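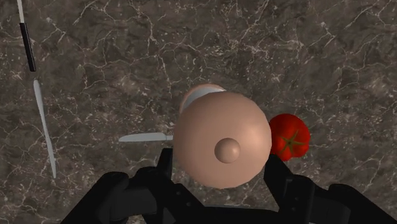

4 min read

Less Salt, Please: Progress Report to the Tiser Fund
Submitted by Mizanur Fakir, project lead
For the attention of Debashish Pramanik, grants officer
6 Nov 2024

Dear Debashish,

You asked for something shorter than the last report and with fewer appendices. I have left out the appendices altogether. The other part I am working on.

Where we are

The grant pays us to help small diners and lunch counters in Dallance cut the salt in their food without losing the people who eat it. We have 24 places signed up, which was the target. Getting them signed up took most of the summer, partly because the form we designed asked for a fax number and a lot of owners stopped there to think about their lives.

Most of the places have now done their first round of recipe changes. The rest are at various stages of meaning to. Soups and gravies went first, as planned, on the theory that they hold the most salt and get the least attention. The theory was half right. We had a complaint about split pea at the bus station counter before the lid was back on the pot, from a man who had been told nothing about the project and wanted to know who had died.

What has worked

Small steps, taken quietly. Kitchens that cut the salt in a dish a little at a time have had almost no trouble. Kitchens that put up a sign announcing it have had a lot. One owner printed "Now With Less Salt!" across the top of the menu in June and watched regulars reach for the shaker before they had tasted anything, including one who salted his pie. The sign came down. The recipe stayed the same and the complaints went away.

Acid has been the other success. A splash of vinegar or a squeeze of lemon at the end does a good deal of the work people think salt is doing. Tsuchiya, the noodle shop on the hill, was already cooking this way and has been generous in letting other cooks come and stand in the kitchen during prep. The visits run long. I have approved the line in the budget called "lunch" and would ask you to read it with sympathy.

Weighing has helped more than any of our advice. Before we started, the usual measure in most of these kitchens was the hand, and hands vary. We bought each kitchen a plain scale and asked the cooks to weigh what they would normally throw in. Several of them were shocked. One accused the scale.

What has not worked

The leaflets. We printed 1000 and I can account for nearly all of them, as they are under my desk. Diners do not want to read about blood pressure next to the hash browns, and owners did not want to hand them out. I would like to move what is left of the print money into a second set of tasting evenings, if you are agreeable. I know the original plan called the leaflets "central." I wrote that plan and I have made my peace with it.

The Drimine blend has also been a disappointment. This is the low-sodium seasoning the supplier offered us at a discount, and we took a full case to every kitchen. Cooks said it tasted bitter when it was heated and fine when it was not, so it has ended up on salads, where salt was never much of a problem. We have told the supplier. They have offered us a different blend at a larger discount, which I have learned to read as a warning.

The shaker question

Your last letter asked whether people simply put back at the table what we take out in the kitchen. Some do. We ran a short check at the counters that were willing, weighing the table shakers at opening and again at closing, and collected roughly 200 readings over the fall. Use went up a little in the first week after a recipe change and then drifted back to where it had been. I would not hang a policy on it. Some shakers were refilled mid-shift, and at least one was taken home. 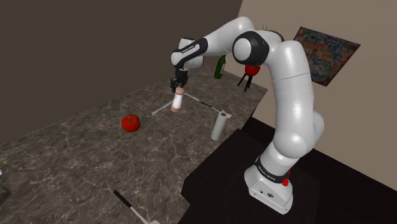
Small shaker held a little above the marble countertop.

The more useful finding was about holes. The shakers vary a great deal in how fast they pour, and the fast ones tend to sit in the places with the highest use. Swapping the tops costs very little. We did it at two counters as a trial and heard no objections, though a woman at one of them did bang hers on the table for some time.

Money

We are slightly under budget, mainly because the part-time evaluator started later than planned. Scales came in a bit high. Travel came in low, as everything in Dallance is down the street from everything else. The full ledger is in the usual spreadsheet, and this time the columns add up in both directions.

Next

The next round covers breads and breakfast meats. Bread is slow going, as most of the counters buy theirs from the same bakery and the bakery would like to be left alone. I have a meeting there soon and have been advised to come early and buy something. For breakfast meats we are starting with portion size before touching any recipe, on the advice of every cook we asked.

I need two decisions from you: the leaflet money, as above, and whether the final tasting can be held in the evening instead of at noon. The owners all work at noon.

With thanks,
Mizanur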